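Zwischenbericht an die Brynjólfsdóttir-Stiftung
Vorhaben: Erschließung des Nachlasses Pluscombe
Berichtszeitraum: bis Ende Dezember

Die Verzeichnung des Briefbestands kommt voran. Von den 341 Briefen sind 127 erfasst, datiert und mit Schlagworten versehen. Bewilligt hatten Sie das Projekt in der Annahme, Pluscombe habe leserlich geschrieben. Diese Annahme stammte von uns, wir nehmen sie hiermit zurück.

Besonders zäh sind die Briefe aus Skastgate. Pluscombe wechselt dort mitten im Satz von Tinte zu Bleistift und vom Deutschen ins Dänische, gern auch beides zugleich. Troels Ladefoged hat die dänischen Passagen übernommen und liest sie inzwischen flüssiger als meine Aktennotizen. 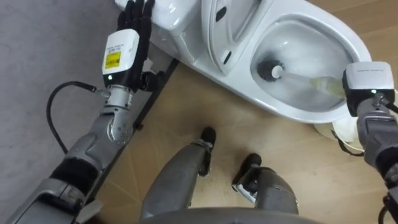 Bei den Kosten liegen wir im Plan, mit einer Ausnahme: Die säurefreien Mappen sind teurer geworden, und der Lieferant nennt das eine Preisanpassung. Wir haben 74 Stück bestellt und den Rest in das Frühjahr verschoben. Die Mehrkosten decken wir aus dem Posten Dienstreisen, da Skastgate im Winter ohnehin nur eingeschränkt erreichbar ist.

Die Datenbank Cleneo läuft stabil, solange man keine Umlaute sucht. Der Fehler ist gemeldet und hat eine Vorgangsnummer. Bis zur Behebung führen wir eine Liste auf Papier, was dem Gegenstand ja nicht unangemessen ist.

Offen sind zwei Punkte: die Rechteklärung für die Gedichte, auf die wir seit Oktober eine Antwort der Erben erwarten, und die Frage, ob die Haushaltsbücher zum Nachlass gehören. Wir bitten um Freigabe der zweiten Rate.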